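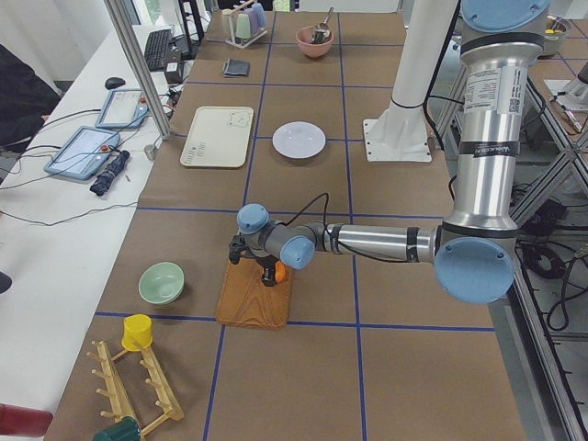 Can a gripper lose its hold on something when the arm goes into a protective stop?
It can, if the stop cuts power to the fingers as well as to the joints. The joints have brakes that lock them where they are. Most electric fingers have no brake, and whatever they were holding is then held only by friction in the gear train.

We ran into this in November on the two-arm kitchen cell at the Rakness workshop, and since other groups run the same setup, the details are worth passing on.

The job was a plain pick and place. The right arm picks up a small item, carries it over the cutting board, lowers it and lets go. During a long run the arm tripped a protective stop on the way down. The teach pendant showed a joint torque warning. The fingers opened by a few millimeters, the item fell onto the board, and the operator reached in to get it. While her hand was still over the table, the stop was cleared from the other pendant and the program picked up where it had left off. The arm moved down 6 centimeters before she hit the emergency stop. She was not touched. We logged it as a near miss.

Carys Ifans went through the controller logs the next day and found two separate faults.

The first was the payload setting. The program had been copied from an older job with a lighter gripper, and nobody had changed the tool weight. The controller was working from the wrong number, so slow downward moves near the board looked like a collision. The logs go back 21 days and show 4 stops of the same kind, all in the same part of the path. They had been cleared at the pendant each time and not written down.

The second was the restart. Each arm has its own pendant, and both pendants sit on the desk beside the table. They are the same color and the same model. The cell had been set up so that either one could clear a shared stop. The person who cleared it thought he was resetting the other arm, which he was about to use for a test.

Changes now in place:

Tool weight and center of mass are measured again whenever a gripper is changed or a program is copied. The values go on the job sheet.
Finger power stays on during a protective stop. The emergency stop still cuts everything.
A stop can be cleared only from the pendant of the arm that tripped.
After any stop, the program waits at the current position and needs a second button press before it moves.
No hands over the table until the arm is in manual mode. This was already the rule. It is now on the sign-in sheet too.
Every protective stop goes in the log, including the ones that clear right away.

Pendants will be marked left and right on the front and on the cable. Monora has quoted for a light curtain along the desk side, and we are waiting to hear whether it can be fitted without moving the frame post. Until then the cell runs at reduced speed with two people present.

The Tromari and Mahlangu cells use the same copied program. Please check the payload page before your next run and send Carys the value you find, even if it is correct.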